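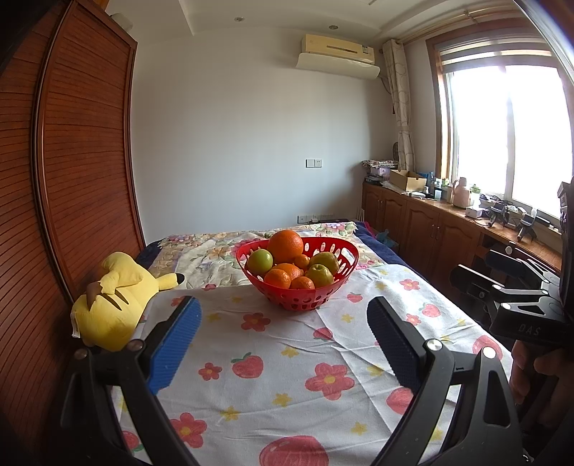 ¿Qué incluye cada unidad del equipo de captura Conetti?

Una pinza manual de dos mordazas, la cámara montada sobre el cuerpo, el soporte de fijación, dos juegos de almohadillas, el cable de carga y una licencia del programa de registro Privum. El ordenador de descarga no se suministra.

Conetti: pinza manual para registro de demostraciones

Conetti es una pinza de accionamiento manual destinada a recoger ejemplos de manipulación para el entrenamiento de políticas de control. El operador ejecuta la tarea con la pinza en la mano; el equipo guarda vídeo, apertura de mordazas y trayectoria con una base de tiempos común. Durante la recogida no se necesita brazo robótico.

Se vende por unidades o en pareja. La configuración en pareja registra tareas a dos manos y sincroniza ambos flujos al iniciar la sesión.

Mordazas y almohadillas

Las mordazas son de plástico negro, con articulación de eslabones y tornillería metálica accesible desde el exterior. Cada mordaza lleva en su cara interior una almohadilla texturizada. Se pueden montar almohadillas de distinto color a izquierda y derecha, por ejemplo azul vivo y azul marino, lo que facilita identificar el lado al revisar las grabaciones. Las almohadillas son consumibles. Referencia de recambio: Mellor 156.

Después de cambiar una almohadilla hay que repetir la calibración de apertura. Los episodios grabados con la calibración anterior conservan sus valores y no se recalculan.

Entornos de uso

El equipo está pensado para grabar en viviendas, talleres y almacenes sin preparar. Son superficies admitidas las mesas, encimeras, estanterías bajas y camas. En superficies blandas, como un colchón con sábana estampada, el objeto se desplaza al presionarlo; conviene registrar estas tareas en un grupo aparte.

La fruta en cesta es una de las tareas de referencia de la biblioteca Rasamex. Con naranjas, mandarinas, manzanas y una pera en el mismo recipiente se obtienen diámetros y formas de agarre diferentes sin cambiar el montaje. La cesta perforada de plástico añade un borde que la mordaza debe evitar al entrar y al salir. Los objetos ajenos a la tarea, por ejemplo un peluche junto a la cesta, pueden permanecer en su sitio y se anotan en el campo «entorno».

Con ventana lateral se recomienda fijar la exposición antes del primer episodio. Si se mueve la cortina o el estor, debe abrirse una sesión nueva.

Estructura de los datos

Cada episodio ocupa una carpeta con el vídeo, la serie de apertura, la trayectoria y una ficha de texto. La ficha admite: nombre de la tarea, operador, mano, superficie, objetos, entorno y resultado. El campo «resultado» es obligatorio. Los intentos fallidos se conservan y se exportan con su propia etiqueta.

Privum descarta de forma automática los episodios sin movimiento de mordazas. El descarte es reversible hasta que se cierra la sesión.

Límite por sesión: 1000 episodios. La biblioteca de ejemplo que acompaña a la licencia contiene casi 2452 episodios, todos con la ficha cumplimentada.

Procedimiento de inicio

Encender la unidad y apoyarla sobre una superficie estable.
Abrir y cerrar las mordazas por completo dos veces.
Comprobar en Privum que la lectura de apertura llega a ambos extremos.
Seleccionar la tarea y la mano.
Pulsar el gatillo de registro. Una segunda pulsación cierra el episodio.

Mantenimiento

Revisar el apriete de los tornillos de pivote cada semana de uso. Limpiar las almohadillas con un paño húmedo, sin disolventes. Los restos de fruta o de tejido en la textura alteran el agarre.

Soporte y pedidos

Consultas técnicas: Edgars Siliņa.
Licencias y formato de datos: Guðlaug Arnardóttir.
Los pedidos de recambio se tramitan los lunes. Indicar el número de serie y el lado de la mordaza.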